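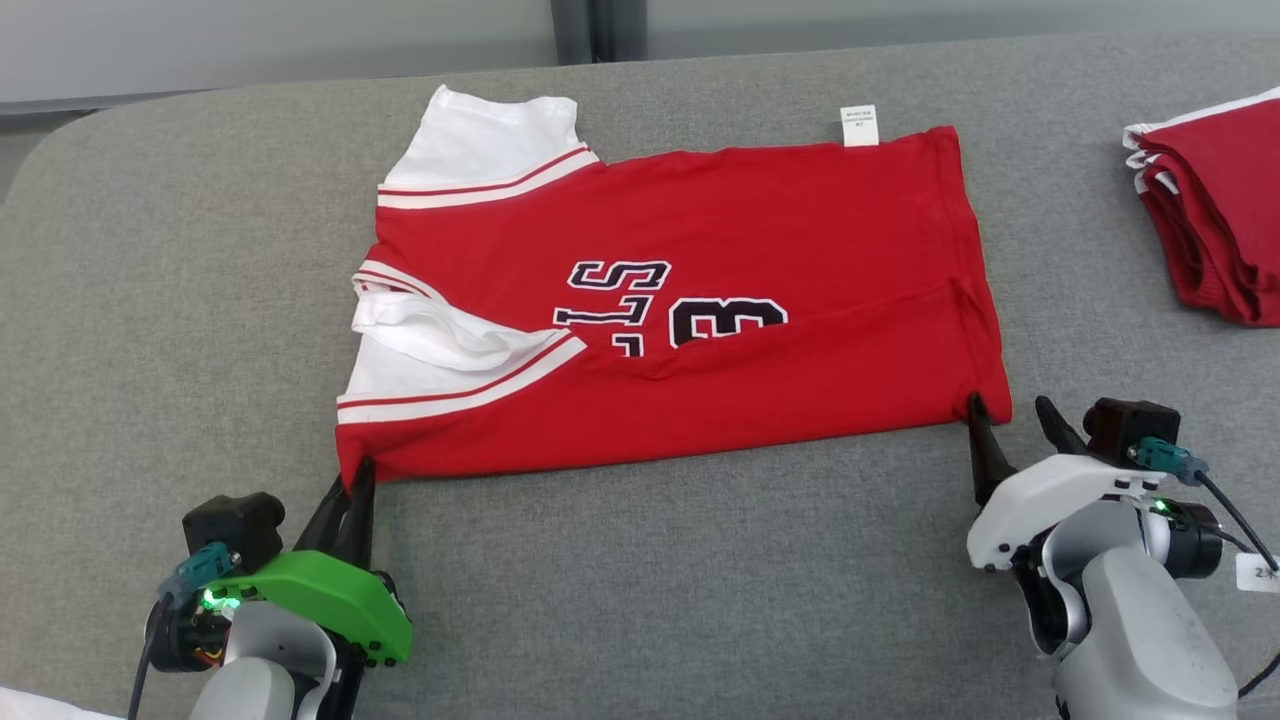
A red jersey with striped trim on a grey surface.

4 min read

Junior sport in this country has a fee problem, and most clubs deal with it by adding another fee.

I have two children in basketball and one who has given it up. The one who gave it up did so at thirteen, in the same year her club in Sidenell brought in a compulsory warm-up top, a compulsory bag and a team levy for a tournament four hours up the highway. She was a decent player. She was never going to play for the state and she knew it. What she wanted was a game on the weekend with her mates, and what we were sold was a program.

The word program does a lot of work. A competition has a registration fee, a court fee and a referee fee. A program has those plus a skills block, a strength block, an online portal and a polo shirt. When I asked why my daughter had to pay for the strength block if she wasn't going to attend it, I was told it was built into the pathway. I asked what the pathway led to and got a brochure.

I don't think anyone at the club is getting rich. The hall costs more than it used to. Insurance costs more. Referees ought to be paid properly and usually aren't. If registration went up to cover those things I would grumble and pay it, and so would most families. My objection is to the extras, which are presented as optional in the first email and turn out to be required by the third.

Uniforms are the clearest case. When I played, the club owned the singlets. You were handed one at the start of the season and you gave it back at the end, washed if your mother was that sort. The numbers were cracked and the fit was approximate. Each set lasted years. Now every family buys the uniform outright through a supplier, and the design changes often enough that a younger brother or sister can't wear it. At our club the change last May was a slightly thinner stripe. The old kit was still allowed for training, we were told, as though that were a concession.

It cost us $200 to put one child on court in the new gear, before registration. A family with three kids can do the sum for themselves, and many of them do it and sign up for nothing.

The people who make these decisions are nearly always people who can afford them. They are generous with their time and they turn up to the meetings. Families who can't pay don't come to a meeting to say so. They tell the coach their son has decided to have a year off, and the coach writes down that he has lost interest. Then the association puts out a report about teenagers and screens.

There are subsidies, and I am glad of them. But a voucher that takes a bit off the registration does nothing about the tournament levy, the motel or the petrol. Applying also means filling in a form that announces your income to someone you'll be standing next to at the canteen. Plenty of parents would sooner pull the child out.

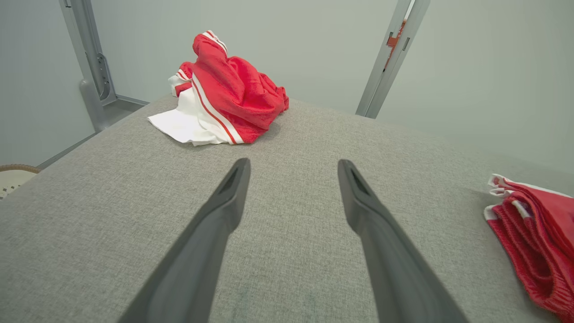 Marion Cowie wrote to me after I raised some of this in the local newsletter, and she disagreed with a good part of it. Her view was that kids look after what they own, that the old club singlets went missing every winter, and that chasing them up was a miserable job. She also said the tournaments were the best weekends her sons ever had, and she would pay for them again.

I take the point about chasing singlets. It is a miserable job, and a deposit would fix most of it. I also believe her about the weekends away. My son came home from Pindano last year hoarse and sunburnt and talked about it for a fortnight. The trouble is that a weekend like that has become a condition of being in the team. A kid who can't go to the tournament is moved down a grade, and after that he is playing with children two years younger and he stops coming.

So I would like clubs to try a few dull things. Put the full cost of a season on one page, before anyone signs, including travel. Keep a uniform for five seasons at least, and keep a box of old ones in the hall that anyone can take from without asking. Offer a plain competition grade with one training session and no away games, and don't treat it as the grade for kids who aren't serious. Let families pay by the month without applying for permission.

None of this needs a grant. Some of it would cost the club a little money from the uniform supplier, and I would want that figure on the page as well.

Our own club meets on 9th February to set this year's fees. The agenda has a line for a new training singlet. I've asked for the item to be moved ahead of the tournament discussion, because by the time that one finishes half the room has usually gone home.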